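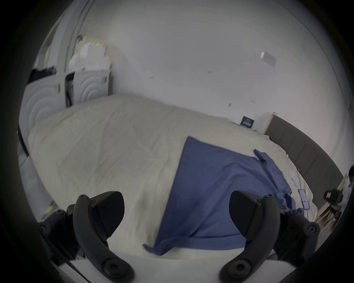 图一 床上的米白色绗缝被，细菱格纹

首页 课程项目 往届报告 下载专区 联系我们

夜里到底是什么把我们吵醒的：Prono 睡眠日记小项目报告

一、先说说怎么会选这个题目

选题那周我连着好几天没睡好。宿舍楼后面那台制冷机组一到后半夜就开始哼哼，声音倒不大，就是低低的一条线，一旦听见了就再也听不掉。第二天上课我在笔记本边上写满了“困”字，旁边同学看到，说她那边也一样，只不过吵她的是楼下收垃圾的车。我们俩就这么聊开了，聊到后来我觉得，这不就是个现成的题目吗！

我给项目起名叫 Prono，取的是“趴着”那个意思，因为我自己就是趴着睡的（后来发现很多人很反感这个睡姿，说对脖子不好，这个我没研究，不发表意见）。题目最初写得特别大，叫“大学生睡眠质量影响因素研究”，老师在开题表上画了个圈，旁边批了“太宽”。改了一稿，变成“噪声对睡眠的影响”，又批“你打算怎么测影响”。最后才缩到现在这个样子：我只问一件事，住校和校外租房的同学，夜里醒过来的时候，觉得是被什么弄醒的。

注意我说的是“觉得”。这个词在报告里会反复出现，请大家别嫌烦。一个半夜醒来的人对自己为什么醒，判断常常很靠不住，这一点后面专门有一节讲。

二、在哪儿做，问了谁

调查选了两个地点。一个是 Gebreyes 楼，就是校内靠操场那栋老宿舍，走廊长，门轴响，卫生间在走廊尽头。另一个是 Drekeck 街，出校门走一段就到，整条街上租房的学生特别多，楼下是饭馆、打印店和修车铺，晚上也热闹。

选这两处，说白了是因为我都熟。我先在 Gebreyes 楼住，后来搬去 Drekeck 街跟人合租，两边都有愿意帮忙的朋友。从方法上讲，这叫方便抽样，毛病很明显，我不装作没看见：愿意帮我填日记的人，多半本来就对睡觉这件事有意见，倒头就睡的人谁有耐心每天早上填表啊。所以下面的内容只能说明“对睡眠比较在意的那部分人怎么讲”，推不到全校去。

招募的办法很土，在楼道和街边的打印店贴了纸条，群里也发了。纸条第一版写的是“诚征失眠者”，贴出去没什么动静，估计谁也不想在楼道里当众撕一张“失眠者”的联系条。换成“你昨晚睡得怎么样”以后，联系条很快就被撕光了。这个小改动是我整个项目里最得意的一步，虽然跟结论毫无关系。

三、日记怎么设计

正式记录持续两周，放在四月，避开了期中考试。日记是一张纸，折起来可以塞在枕头边，早上醒了就填。我坚持用纸，原因后面会讲到。内容包括：几点躺下，觉得自己几点睡着，夜里醒没醒，醒了的话觉得是因为什么，醒来后做了什么，早上起来感觉如何。最后留了一大块空白，写着“随便写”。

“觉得是因为什么”这一栏，试填阶段我给了选项，有声音、光、冷热、上厕所、做梦、室友、不知道。结果试填的同学几乎都勾声音。我去问，他们说看到选项里第一个就是声音，就觉得应该是声音。好嘛，等于我自己把答案递过去了。正式用的时候我把选项全删了，改成一条横线让人自己写。整理起来麻烦得要命，同一件事能写出各种说法，“热”“被子厚”“闷”“像在蒸包子”，我都得一条条归类，但写出来的东西丰富多了。

坚持用纸的原因：试填时有一部分人用的是手机表格，他们早上打开手机填表，然后就顺便看了消息，等看完消息再回来填，感觉那一栏就不知道写的是睡眠还是写的消息了。还有人半夜醒来当场填，填完就再也睡不着了，第二天来找我抱怨，说把他弄得更糟。我很内疚，请他喝了豆浆。

最后收回来的有效日记一共219份。无效的那些主要是字认不出来，或者一看就是一口气补写的（同一支笔，同样的潦草程度，连“感觉还行”四个字的倾斜角度都一样）。补写的我没有追究，自己交作业也干过这种事，理解。

除了日记，我还借了一只 Cedent 声音记录仪，放在房间里整夜记音量的那种。记录仪只记声音大小，不录内容，这点我在知情同意书里写得很清楚，还是有同学不放心，最后答应放的只有两间屋子，一边一间。所以凡是涉及记录仪的部分，只能当个例看。

四、整理出来的东西

4.1 声音：大家最先想到，但说得最含糊

一说睡不好，多数人张口就是吵。可是真到了每天早上动笔写的时候，“吵”的内容差别大得很。Gebreyes 楼那边写得最多的是门。关门声、门轴声、半夜忘带钥匙敲门的声音。Drekeck 街那边写得多的是楼下收摊，卷帘门拉下来那一下，还有凌晨送货的车倒车时的提示音。

我觉得有意思的是，持续的声音很少有人写。制冷机组那条低音，我自己恨得咬牙，Gebreyes 楼的日记里却没什么人提。我专门去问了几位住同一侧的，回答基本是“哦，那个啊，习惯了”。反倒是那种突然来一下、又不知道什么时候再来一下的声音最招人烦。有一位在“随便写”里写：醒来以后不是被第一声吵得睡不着，是躺着等第二声。读到这句我特别有共鸣，半夜躺着等别人关第二次门的感觉太具体了。

Cedent 记录仪给出的曲线也可以对照着看一下。Drekeck 街那间屋子，凌晨收摊的时段曲线上有一簇很尖的峰，而住在里面的同学有几天的日记写的是“一夜没醒”。也有反过来的，曲线平得像尺子画的，日记里写“吵死了”。我把两样东西并排放在桌上看了很久，心想这要怎么写进报告。最后决定就这么写：它们对不上。

4.2 冷热：比我想的重要得多

开题时我压根没把冷热当回事，问卷里就那么一带而过。收上来一归类，吓一跳，跟冷热有关的条目多得我得单独开一张表。

四月这个季节很尴尬，白天穿短袖，后半夜又凉下来，大家的被子还停留在冬天。日记里常见的过程是这样的：躺下时觉得正好，睡到半夜热醒，一脚把被子蹬了，天快亮时又冻醒，满床找被子。一晚上醒两回，两回都写在日记里，早上那栏感觉写“像没睡”。我自己也是这么过的，冬天的厚被子舍不得收，总觉得还要降温，结果天天半夜跟它打架。

换薄被子的人也有，问题又不一样。有人说被子太轻，身上没有分量，总觉得没盖着东西，心里不踏实。这种“要有点重量压着才睡得着”的说法在两处都有人提，我没料到，原来的分类里也没有这一类，只好加了一个“盖得不踏实”。归类表上写着这么几个字，老师审稿时在旁边打了个问号，我解释了半天，他说那你保留吧。

合租的同学还多一层麻烦，就是窗户和空调听谁的。怕热的要开，怕冷的要关，关灯前开着，半夜起来一个人悄悄关上，早上另一个人发现了，也不说，第二天晚上开得更大。日记是各填各的，两份并在一起读，简直像在看一场无声的战争。

4.3 光

提到光的条目主要来自 Drekeck 街，楼下招牌彻夜亮着，窗帘又是房东配的，薄薄一层。Gebreyes 楼提到的是走廊灯，从门上面那块玻璃透进来。有人用报纸糊，有人用旧衣服挡，被楼管提醒过也照挡不误。光这一项大家写得都很平静，没有像写声音那样带着火气。我猜是因为光一般找不到一个具体的人来生气吧，关门的人你可以气他，招牌你气谁呢。当然这是我瞎猜的，没有数据。

4.4 “不知道”

横线那一栏里，写“不知道”的、打问号的、画一条波浪线的，加在一起是一大类。开始我把这些当作缺失值，想着剔掉算了。后来翻来翻去觉得可惜，这些人明明认真填了别的栏，唯独在原因这里停住，说明他们比那些随手写个“吵”的人更诚实一点也说不定。

而且“不知道”的那些夜晚，“随便写”里经常有别的内容：第二天有小组汇报，跟家里打电话打得不高兴，在想要不要换专业。他们没有把这些写进原因栏，可又偏偏写在了同一张纸上。我没有资格替他们连线，所以归类的时候还是老老实实归在“不知道”，只在这里提一句。

五、两处地方的差别

原来的假设是校外租房的比住校的睡得差，理由很直接，街上吵嘛。整理完以后我不敢这么说了。Drekeck 街的同学确实睡得晚，但早上那栏感觉并不比 Gebreyes 楼差多少，有的还更好。我想来想去，有一个可能是控制感。租房的同学虽然外面吵，可是自己的房间自己说了算，想几点关灯就几点关灯，被子厚了换薄的，床想挪到哪边就挪到哪边。住校的同学上铺翻个身都得掂量掂量。

另外一个可能没那么好听：租房的同学多数课表松，早上起得晚。我设计日记的时候忘了问第二天有没有早课！这是整个项目里最大的漏洞，发现的时候日记已经发出去好几天了，临时补问也不合适。所以两处差别这一节，大家看看就好，别引用。

还有一个细节。Gebreyes 楼的日记里，“室友”出现得非常多，但很多时候出现的方式并不是抱怨。比如“室友咳了一夜，有点担心”“室友也没睡着，聊了会儿天”。这种醒算不算睡眠质量差？按量表来算当然算。可是填的人那天早上的感觉写的是“还挺好”。

六、访谈里听到的土办法

日记收完以后，我找了愿意多聊一会儿的同学坐下来谈，问的主要是睡不着的时候怎么办。办法五花八门，挑几条记下来，效果如何我没有验证，请不要当建议看。

有人把床铺整个换个方向躺，头朝脚那边，说是骗自己换了个地方。有人起来叠衣服，把第二天要穿的翻出来再叠一遍，叠到烦了自然就困。有人数楼下倒车提示音，数着数着就过去了（这位同学住的正好是最吵的那一侧，我很佩服）。还有一位的办法是把床单扯平，她说只要身下有一道褶子就能感觉到，非得爬起来把四个角重新掖一遍才行，掖完再躺下，世界就安静了。

听到床单这条我笑了，因为我妈也是这样。小时候她每天睡前都要把我的床单拉得跟纸一样平，我那时候觉得纯属多余，一滚就皱了嘛。可我搬到 Drekeck 街以后，自己第一次铺那张床，铺着铺着就学着她的样子一个角一个角地拽。所以睡前这些小动作，有多少管用、有多少只是让人觉得今天可以结束了，我分不清。访谈里好几位都提到类似的意思，说铺好床躺下去那一刻最舒服，后面睡不睡得着再说。

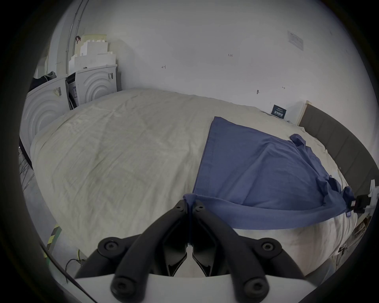 七、做得不好的地方

漏问早课的事上面已经交代了。除此之外还有这么几样，按让我难受的程度排。

归类是我一个人做的。正经做法应该有另一个人独立归一遍，然后看两个人一致不一致。我本来说好了要找同学帮忙，结果她那阵子在赶自己的报告，我也不好意思催。为了补救，我隔了几天把同一批条目盲着又归了一遍，和第一遍比较，大部分一样，“冷热”和“盖得不踏实”之间摇摆得比较厉害。自己跟自己比，说服力当然有限。

睡着的时间没有办法核实。“觉得自己几点睡着”这个问题问得就有点傻，谁能知道自己几点睡着呢，看了钟的人说明还没睡着，没看钟的全靠猜。好些同学在这一栏写了整点，我估计都是随手填的，分析时就没有用。

记录仪只放在两间屋子里，前面说过了。还有一晚忘了充电，后半夜没有数据，那一晚偏偏是 Drekeck 街最闹的一晚，第二天整条街都在说，我的曲线上只有一段空白，气得我想摔东西（没摔，是借的）。

再有就是我自己也填了日记。填的时候觉得很自然，我也是住户啊，后来老师问我这些算不算进样本，我愣住了。讨论之后全部拿掉了，219份里没有我的。不过归类的时候我心里肯定带着自己的那些夜晚在看别人的，尤其看到厚被子那几条，难免多停一会儿，这个没办法完全排除。

八、如果再做一次

我会先问早课，写在第一行，用粗笔写！

然后我想把时间拉长，至少跨过换季。四月这两周冷热变化太剧烈，把别的因素都盖住了，换到十一月来做，说不定结论完全是另一个样子。被子那部分我也想单独拎出来做，问清楚盖的是什么、多厚、什么时候换的、凭什么决定该换了。访谈里我随口问过“你们什么时候收厚被子”，答案特别分散，有看天气预报的，有等家里打电话来提醒的，有一直不收四季同一床的。这里头好像藏着一个比噪声更好玩的题目，可惜是在快结题的时候才碰到。

还有那些“不知道”。我想试着在早上那张纸之外，再加一张晚上睡前填的，问问今天过得怎么样，这样或许能看出点什么。但是一天填两张，大家愿不愿意是个问题，我自己都不太愿意。

九、材料和致谢

日记空白表、归类表和两间屋子的音量曲线都放在下载专区，原始日记不公开，按同意书的约定保存到课程结束后销毁。归类表里有些类名起得比较随意（比如“像在蒸包子”最初真的是一个类名，后来并进了冷热），看到请多包涵。

谢谢 Gebreyes 楼和 Drekeck 街每一位早上迷迷糊糊还肯拿起笔的同学，谢谢打印店老板让我在墙上贴了那么久的纸条，也谢谢老师在开题表上画的那个圈。厚被子我已经收起来了，收完第二天就降温，现在正盖着外套写这一段。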